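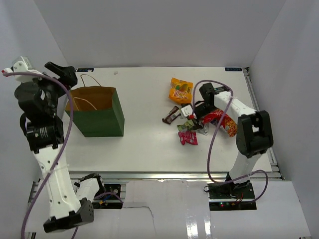 Two arms, one paper bag

Gillespie Mackay wants a robot to pack his snacks. Two robots, strictly speaking – a left one and a right one, bolted to the same rail at the front of a white table in the shared workshop on Flemarbridge. He calls the pair Terkness. The workshop calls it "the grocery thing."

The job sounds dumb. Put the candy and chips in the green paper bag. Don't crush the bag. Mackay has been at it since February.

"A box would've been done in a week," he says. "A box holds still."

Paper doesn't. Handles flop, one of them tends to fold in across the opening, right where a gripper wants to go. Then the wrappers. Shiny, crinkly, every one a different kind of slippery. A chocolate bar is easy, he says, it has edges. Chip bags are mostly air and the fingers close on nothing.

Money so far: $1,939, most of it motors. He keeps a spreadsheet. The walls were cheap – pale panels on three sides, to keep the rest of the shop out of the background. The rail was left over from a Fornar shelving job and cost him a six-pack.

Cables ate the spring. First routing went inside the links, looked great, snagged at the elbow every time. So now the purple ones run outside in big loops with a clear tie here and there. Ugly. He doesn't care. No snags in 200 runs.
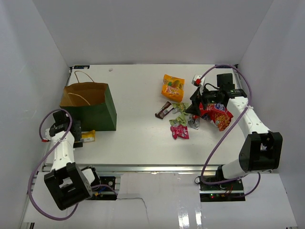 The software is a fork of something called Gunn, which a guy two benches over wrote for sorting bolts. Mackay kept the motion planner and threw out most of the rest. His log stood at 3,673 attempted grabs when I visited, and he reads the bad ones out loud like baseball scores. Dropped. Dropped. Bag tipped. Dropped.

Best streak is 152 without tipping the bag. It ended at 11 at night when the left arm hooked a handle and took evrything with it. He swept up chips and went home.

What helped most was slowing down near the rim. Also softer finger closing on anything foil, plus letting the arms take turns, which costs time but they quit fighting over the same spot. He wants them working together by fall. Has a sketch for it taped inside his toolbox, mostly arrows.

Next up are cans. He's already bought a differnt bag for those, with a thicker bottom.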